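Historia y cultura de los juegos de mesa
Apuntes de la unidad 3: el ajedrez, del tablero indio al reglamento moderno

Profesor: Kobina Nutsugah
Versión de los apuntes: 5 de mayo de 2023

Estos apuntes recogen lo tratado en clase y sustituyen a los que se repartieron en septiembre. Las lecturas señaladas al final entran en el trabajo escrito.

1. Los orígenes

La mayoría de los historiadores sitúa el antecedente más antiguo del ajedrez en el norte de la India, hacia el siglo VI. El juego se llamaba chaturanga, palabra sánscrita que alude a las partes del ejército: infantería, caballería, elefantes y carros. Las piezas correspondían a esas fuerzas, con un rey y un consejero.

Las reglas exactas del chaturanga no se conocen bien. Las fuentes tempranas mencionan el juego de pasada y casi nunca explican cómo se movía cada pieza. Lo que se suele enseñar como reglamento es una reconstrucción hecha a partir de textos posteriores, sobre todo árabes. Conviene tenerlo en cuenta al leer manuales que lo presentan como cosa segura.

De la India el juego pasó a Persia, donde se llamó chatrang. De allí procede la palabra «sah», rey, de la que derivan «jaque» y los nombres del juego en varias lenguas europeas. «Mate» se explica por lo general a partir de una expresión que significa que el rey está indefenso o vencido, aunque durante mucho tiempo se tradujo como «el rey ha muerto».

2. El shatranj

Tras la conquista de Persia, los árabes adoptaron el juego con el nombre de shatranj. En Bagdad se escribieron los primeros tratados conocidos, con problemas (mansubat) y posiciones iniciales recomendadas (tabiyat). Al-Adli y as-Suli son los autores que hay que recordar.

Diferencias principales con el ajedrez actual:

El alferza, que ocupaba el lugar de la dama, movía una sola casilla en diagonal.
El alfil saltaba a la segunda casilla en diagonal.
El peón no podía avanzar dos casillas en su primer movimiento.
No existía el enroque.
Dejar al rival sin piezas, salvo el rey, solía contar como victoria.

Las partidas eran lentas. Por eso los jugadores partían a menudo de una tabiya: cada bando hacía sus primeros movimientos sin esperar al otro, hasta llegar a una formación conocida.

3. La llegada a Europa

El juego entró por la península ibérica y por Italia. A finales del siglo X ya había noticia de él en tierras cristianas, y en los siglos siguientes aparece en testamentos e inventarios. El testamento de Ermengol I de Urgel, de comienzos del siglo XI, suele citarse como uno de los primeros documentos.

La fuente castellana básica es el Libro de los juegos de Alfonso X, terminado en Sevilla en 1283. Contiene una amplia colección de problemas de ajedrez, además de secciones sobre dados y tablas. En las miniaturas juegan personas de distinta condición y religión. En el seminario se comentarán dos de ellas.

En esta época se generaliza el tablero de dos colores. Los tableros anteriores llevaban con frecuencia las casillas solo trazadas, sin alternancia de tono. El cambio no modificó las reglas, pero hizo más fácil seguir las diagonales, algo que tendría importancia más adelante.

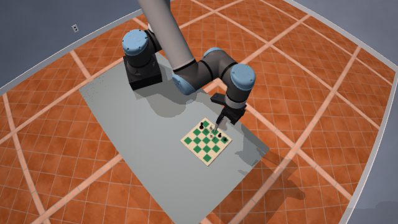

Figura 1. Tablero pequeño con las piezas agrupadas bajo una pinza de dos dedos. Imagen generada por ordenador.

4. La reforma de finales del siglo XV

El cambio de mayor alcance se produjo en muy poco tiempo, probablemente en Valencia. La dama pasó a mover cualquier número de casillas en línea recta o en diagonal, y el alfil adquirió su movimiento actual. El poema Scachs d'amor, escrito en valenciano hacia 1475, ofrece una partida completa con las nuevas reglas. En 1497 se imprimió en Salamanca el libro de Lucena, que distingue entre el juego «del viejo» y el juego «de la dama».

Se ha relacionado el nuevo poder de la dama con la figura de Isabel la Católica. La hipótesis es atractiva y tiene defensores serios, pero no hay un texto de la época que la pruebe. En el examen se pedirá exponerla con esa reserva.

Consecuencias prácticas de la reforma: el mate puede llegar en pocas jugadas, la apertura cobra valor y las tabiyat dejan de servir. En el siglo XVI Ruy López de Segura publicó un tratado (Alcalá, 1561) dedicado en buena parte a las aperturas.

5. Normas y competición

Durante siglos convivieron variantes locales, en especial sobre el enroque y la coronación del peón. La unificación avanzó en el siglo XIX con los clubes, la prensa y los torneos. El de Londres de 1851 se considera el primer gran torneo internacional. El diseño Staunton de las piezas, puesto a la venta en 1849, se impuso después como modelo de competición.

El reloj de ajedrez se introdujo más tarde. Antes de su uso no era raro que una partida durase todo el día. La FIDE se fundó en París en 1924 y hoy mantiene el reglamento internacional.

6. Trabajo escrito

Elegid una de estas cuestiones y desarrolladla en un máximo de 5 páginas:

a) El vocabulario del ajedrez en castellano y su procedencia persa y árabe.
b) El ajedrez y la sociedad en el Libro de los juegos.
c) Argumentos a favor y en contra del origen valenciano de la reforma.

Hay que citar al menos 3 fuentes, una de ellas anterior a 1600 (vale en edición moderna). El trabajo cuenta 20 puntos. No se aceptan entregas sin bibliografía.

Lecturas

H. J. R. Murray, A History of Chess (capítulos sobre el shatranj y sobre la reforma).
Alfonso X, Libro de los juegos, sección del ajedrez.
Lucena, Repetición de amores y arte de ajedrez, prólogo y reglas.

El libro de Murray solo puede consultarse en sala.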